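White wire basket - repaint or replace?

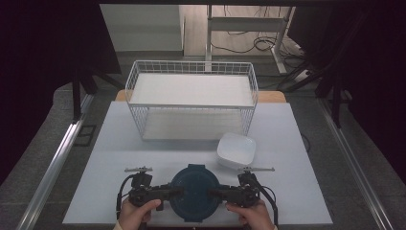

Bunden, 17th July
Asked by purnine_flat

I've got a few white wire-mesh baskets in the kitchen and bathroom. The kitchen one is fine. The one in the bathroom has started to go orange where the thin rods cross, mostly along the bottom, and it has left a mark on the grout that I can't shift.

It's coated metal, not stainless. The coating has lifted in 12 spots, none of them bigger than a match head. The bathroom has no window, only an exhaust fan on a timer, and the basket sits on a tiled ledge beside the shower holding shampoo and so on.

Can I sand it back and spray it, or is it a waste of a can? A new one the same size is 35 dollars at the hardware place in Trotlow, and the paint isn't cheap either. I'd also like to know how to get the mark off the grout. I rent, so it needs to come off before the inspection in August.

2 answers

Answer from zwane_road

You can repaint it but the prep is most of the job. I did two of these last winter.

Wash it in hot water and dish soap first, as shampoo residue stops paint sticking. Let it dry overnight somewhere warm. Go over the rusty spots with a small wire brush, then 240 grit paper folded into a strip so you can get it between the rods. You want to see clean grey metal at each spot. Scuff the rest of the coating lightly so it loses its shine.

Then rust converter on the bare bits, dabbed on with an old artist's brush. Leave it as long as the bottle says. After that a metal primer and two or three thin coats of white enamel. Hang the basket from a bit of wire on the clothesline so you can get around all sides, and pick a still day. Mesh wastes a lot of spray because most of it goes straight through the holes, so put some cardboard behind it. I left 30 minutes between coats, but check your can.

Mine have held up in the laundry. I wouldn't put one back next to a shower. Swap yours with the kitchen one and you'll get years out of it, though of course then the kitchen one is in the bathroom. Plastic or proper stainless is better for that ledge.

For the grout, lemon juice and salt worked for me on a light mark. Leave it on for a bit, scrub with an old toothbrush and rinse well. Don't use bleach on rust, it can set the stain. If the tiles are marble or any other natural stone, skip the lemon as well and get a stone-safe rust remover.

Answer from trotlow_tim

just buy another one. had mine 8 years and when it went I chucked it. stick some of those clear rubber feet under the new one so the metal isnt sitting in the water

Related questions
Getting soap scum off a glass shower screen
Exhaust fan runs but the mirror still fogs up
Can you spray paint a plastic laundry tub?
Rust ring left on benchtop by a tin
Best way to clean grout in a rental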